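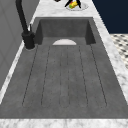
Ellura, the kitchen and bathroom surfaces firm, will stop selling bleach-based and acid-based cleaners through its showrooms from August and will give buyers of new worktops and sinks a printed care guide in their place. The guide is the work of the company's aftercare team and covers daily cleaning, limescale, heat and minor stains. It treats each surface in the kitchen separately, so a household with a dark grey sink set into a white marble worktop, with drainage grooves running along the drainer, will find one page for the sink and another for the stone around it. A product that is safe on one can leave a dull mark on the other.

The change follows a review of 2,000 aftercare calls handled by the company's service desk. Damage caused by the wrong cleaner was the most common reason for a call, ahead of chips and loose taps. In many cases the customer had used a limescale remover on marble, or had left a cloth soaked in bleach lying on the surface overnight.

"People were doing what the bottle told them to do," said Eirini Ververidis, head of aftercare at Ellura. "The bottle was written for a bathroom tile. Marble is a different thing and vinegar will mark it in minutes. We were selling some of these products ourselves, on a shelf next to the samples, and we should have stopped sooner."

The care guide runs to 52 pages and was written with Cudetti, a stone restoration business that has carried out repairs for Ellura customers for several years. Its main advice is to use warm water, a small amount of washing-up liquid and a soft cloth, and to dry the surface afterwards. Scouring pads and cream cleaners are not recommended on any polished stone. Hard water marks on a sink should be dealt with weekly before they build up, and any descaler must be kept off the worktop and rinsed away fully.

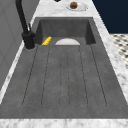

A dark grey sink and grooved drainer in a marble worktop.

Fidel Cabral, workshop manager at Cudetti, said most of the marks his staff are asked to remove could have been avoided. "We get called out to etched marble every week. It can be repolished, but it takes half a day and the customer has to clear the kitchen. I would sooner they bought a decent cloth."

The guide also includes a section on sealing. Ellura now advises owners of marble worktops to test the seal with a few drops of water twice a year and to reseal when the water begins to darken the stone. Showroom staff will be able to demonstrate the test on request. A sealer reduces staining from oil, wine and coffee but does not protect marble against acid, and the guide says so on its first page.

All 40 Ellura showrooms will carry the guide. It will be free to existing customers as well as new ones, and a large-print version can be ordered by telephone. Remaining stocks of the withdrawn cleaners will be returned to suppliers.

Showroom staff are being trained in two stages. The first covers identifying surfaces, and the second covers what to tell a customer whose worktop is already marked. Upendo Mwakyusa, who is leading the training, will also answer written questions from customers through the company's website.

Media enquiries: Theano Lazaridis, press office, Ellura. Telephone enquiries are taken until 5pm.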